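The parade started at two, and at twenty past eleven Tsegereda Abdella still had no tail.

She had everything else! The body was an old grey dressing gown cut off at the knee, the ears were egg box and glue, and her face had been done since breakfast because she couldn't wait. She was going to be a ring-tailed lemur in the Grelton Summer Dress-Up, and she was going to be magnificent.

"A lemur without a tail is a sort of cat," said Junaid Virk, who was a lobster. He had been a lobster for 7 years running and had got very good at it. This year the claws opened and shut on strings, and he kept opening and shutting them at people on the stairs.

"Then help me make one."

They tipped the whole scrap bag out on the landing. There were tights, a curtain, half of a pirate, and the green wig that had gone to Paris with Auntie Kinyua and come back smelling of oranges. At the very bottom was a roll of black stretchy stuff and a pair of long white football socks, and Tsegereda gave such a shriek that the dog went under the bed.

Rings! She had her rings!

They cut and they stuffed. Junaid took off one claw to hold the pins and then couldn't find it, and it was under the curtain, and then he took off the other one as well, which for him was a real act of friendship.
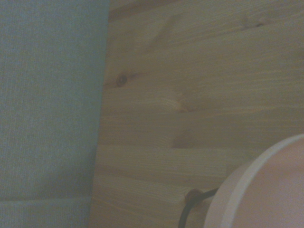 Does a ring-tailed lemur's tail end in black or in white?

The tip is black, with black and white rings running all the way up to it.

They read it twice in the animal book, and then looked at the tail, which ended in a beautiful fat white toe.

"We could say she's rare," said Junaid.

"I am not going to be wrong in front of 300 people," said Tsegereda, and she pulled off her own left sock, which was black, and sewed it on the end in great big stitches – the best stitches of her life, she thought, even if one of them went through the dressing gown.

It was enormous. It went down four stairs by itself. When she turned round in the hall it knocked over the umbrellas, and when she turned back to say sorry it knocked over the Clilier lamp, and Junaid laughed until his feelers fell off.

At ten to two they ran the whole length of Mill Street, the lobster in front, clacking, and the lemur behind with one bare foot in her trainer and her tail held up over her head in both hands. The band had already started. Somebody's little brother, dressed as a bee, stopped dead on the kerb and pointed.

"Lemur!" he shouted.

"Yes!" Tsegereda shouted back, and let go of the tail, and marched.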